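Choosing and Using Foam Around the House and Shop

2022-10-30
By Gönül Sönmez
6 min read

Foam is sold under so many trade names that the name on the label is close to useless. What matters for home use is what the foam is made of, whether its cells are open or closed, how dense it is and how thick the piece is. With those four facts you can match a piece to a job. Without them you are buying by color and feel.

Open cell and closed cell

Open-cell foam has connected pores. Air and water pass through it. A kitchen sponge is open cell, and so is most upholstery foam. It squashes easily, springs back, and holds a great deal of liquid.

Closed-cell foam is made up of sealed bubbles. Camping mats, swim noodles and pipe sleeves belong in this group. It floats, takes up very little water, and feels firmer than open-cell foam of the same weight.

To tell them apart, cut a small offcut, squeeze it under water and let go. Open-cell foam fills and gets heavy. Closed-cell foam pops back to the surface. A second test is to press a dry piece to your lips and blow. If air comes through, the cells are open.

Common types

Polyurethane. Soft, open cell in most forms, used for cushions and mattresses. It yellows and crumbles in sunlight. Keep it covered.

EVA. Closed cell, smooth skin, available in many colors. Used for floor tiles, craft sheets, shoe soles and tool drawer liners. Cuts cleanly and glues well with contact cement.

Polyethylene. Closed cell, slightly waxy to the touch, used for packing and pipe sleeves. Very few glues stick to it. Use heat, straps or double-sided tape made for the purpose.

Polystyrene. Rigid, light, and easy to dent. Many solvent glues and spray paints will melt it. Use white glue or a foam-safe adhesive only.

Melamine. The white "eraser" sponge. It is a very fine abrasive and will dull gloss paint, polished stone and clear plastic.

Density and firmness

These two are often confused. Density is the weight of a given volume and is a fair guide to how long a foam will last. Firmness is how hard you must push to compress it. A dense foam can be soft, and a light foam can be hard. For a bench or dining seat, ask the supplier for both figures. Low-density foam in a daily-use seat will go flat within a few seasons, whatever its firmness on the first day.

Cutting

A dull blade tears foam. Snap-off knives are the best choice for sheets and small blocks. Extend the blade past the full thickness of the piece, and snap off a segment as soon as the cut begins to drag.

1. Mark the line with a ballpoint pen or chalk. Felt markers bleed into open-cell foam and show through thin fabric.
2. Lay a steel ruler on the line and press down just enough to hold it still. Heavy pressure bulges the foam and gives a curved edge.
3. Draw the knife toward you at a low angle in one long stroke. For thick pieces make several light passes in the same groove.
4. Keep the blade upright. Check it against a small square before starting.

For cushion foam thicker than a hand's width, an electric carving knife is faster and leaves a straighter face. Support the work so that the blade clears the table. Do not saw by hand with a bread knife unless the edge will be hidden.

Small cubes, for spacers or drawer bumpers, are best cut from a strip. Cut the strip to its final width and height first, then slice it against a stop block. Cutting each cube on its own from a sheet wastes material and gives uneven sides.
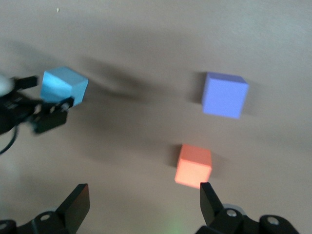 Round shapes can be cut with a piece of thin-walled metal tube, sharpened on the outside edge and turned by hand. Freeze open-cell foam damp for an hour before cutting if you need a crisp edge on a small part. Let it thaw and dry fully before gluing.

Sanding and shaping

EVA and rigid polystyrene can be sanded. Start with 80 grit for shape and finish with 600 grit, used lightly, if the surface will be seen. Wear a dust mask and work outdoors or with a vacuum running. The dust carries a static charge and clings to everything. A damp cloth picks it up better than a brush does.

Soft polyurethane does not sand well with paper by hand. Trim it with long scissors, taking off thin slivers.

Thin EVA sheet can be curved with a heat gun on its low setting. Keep the gun moving. When the surface turns from dull to slightly shiny, form the sheet over a jar or pipe and hold it until it cools. Do not use heat on polyurethane foam.

Gluing

Contact cement is the standard for EVA. Apply a thin coat to both faces, wait 10 minutes or until tacky, and press together. Position the parts with care before they touch – the bond grabs at once and cannot be shifted. Solvent-based cement needs an open window and no flames nearby, including pilot lights.

For upholstery foam use a spray adhesive labeled for foam. Ordinary craft spray soaks in and leaves a hard line that can be felt through the cover. Keep the adhesive slightly back from visible edges.

Hot glue works for quick jobs on EVA. It comes away from polyethylene with a light pull and melts holes in polystyrene.

Lining a tool drawer

Use closed-cell sheet. Open-cell foam holds moisture against steel and will rust tools. Two layers in different colors make a missing tool easy to spot: the lower color shows in the empty slot.

Lay the tools out on the top layer with a finger's width between them, trace each one, and cut just inside the line for a snug fit. Add a half-round notch beside each tool so it can be lifted. Glue the top layer to the bottom one only after every tool has been tried in place.

Wipe tools free of oil before putting them back. Mineral oil swells some foams over time, and the slots will tighten.

Washing and drying

Remove covers and vacuum the foam before any wet cleaning. Mix a little dish soap in lukewarm water and press it through with the flat of the hand. Do not wring. Wringing tears the cells and the piece will never sit flat again. Rinse until the water runs clear, roll it in a dry towel, press, and stand it on edge in moving air, out of direct sun.

A thick cushion can take several days to dry in the center. If it still feels cool in the middle, it is still damp. Do not put foam of any kind in a heated dryer.

Closed-cell mats need only a wipe. For grit in a textured surface use a soft nylon brush.

Storage and disposal

Store foam flat or loosely rolled, away from light, and with nothing heavy on top. A sharp fold left over a winter becomes permanent. Keep foam well clear of heaters and lamps, as most types burn readily and give off thick smoke.

Discard polyurethane when it sheds crumbs or feels sticky. Clean offcuts can be shredded for stuffing – floor cushions and draft stoppers take a surprising amount. Check local rules on polystyrene before putting it out with other plastics.

Recent tips
Sharpening Scissors With a Flat Stone – Boyang Cai
Which Drawer Slides Can Be Oiled
Removing Label Glue From Glass Jars – Mio Mizuno
Sealing a Drafty Cellar Door
How to Store Leftover Paint – Xiuying Yin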